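4.2 How the hire desks kept their own records

Before we turn to the figures, it helps to spend a little time on how the people at the counter were working when we arrived, as we found that a good deal of what the software did (or failed to do) made sense only once we had sat beside them for a while. Harico rents out tools, staging and small machinery from two depots, and when our study began both depots were using the same booking package, Civesier, with the same settings and the same price list. We had expected the two to look very much alike in the data. They did not, and the difference was large enough that we spent most of the first month trying to find the mistake in our own export.

There was no mistake. The Idness depot entered every item against a booking at the moment the customer called, down to the extension leads, and then changed the booking as often as the customer changed his mind. The Liepiņa depot preferred to hold a booking as a short note - a name, a date and a line of plain words such as "the usual floor kit" - and filled in the items on the morning they went out. Both ways of working got the right equipment onto the right truck nearly all the time. But the package calculates availability from items, and a note has no items in it, so for much of any given week the stock screen at Liepiņa showed far more on the shelf than the staff knew they could promise.

We want to be fair to the Liepiņa staff, who were generous with their time and very patient with our questions. Their habit was older than the software, and it suited a depot where most of the trade comes from builders who have rented there for years and who tend to settle the details late. When we asked why they did not enter a rough list and correct it afterward, they told us that a wrong list was worse than none, because the picker would go and pull it. We thought this a perfectly good answer, and we have come back to it many times in writing up the results.

For the analysis we took all bookings in the September sample that ran for at least one night, which gave us 241 after the canceled ones were removed. Each was given a lead time, meaning the number of whole days between the first entry of any item and the moment the goods were checked out. Bookings held only as notes were given a lead time of zero, however early the note itself had been written. We did try counting from the note instead, and the ranking of the depots did not change, though the gap between them grew a good deal smaller.
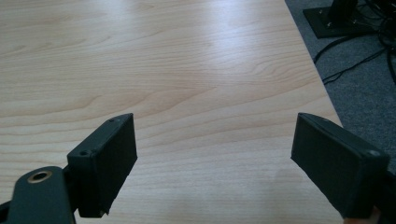 Figure 3. Tabletop with wood grain, seen between two black gripper fingers.

A second point concerns substitutions. When an item was short, the package offered the clerk a replacement from the same group, and the clerk could accept it, pick another or leave the line open. At Idness the offer was accepted so readily that we wondered whether anyone was reading it, and we went back to ask. It seems that the groups there had been tidied by hand some time before, so that the first item offered was usually the one a clerk would have chosen anyway. At Liepiņa the groups were still as supplied, with hand sanders and drum sanders sitting together, and the clerks had quite sensibly learned to close the box and walk over to the shelf. We therefore treat the acceptance rate as a measure of how well the groups were kept, and we have left it out of the comparison of staff workload in the next section.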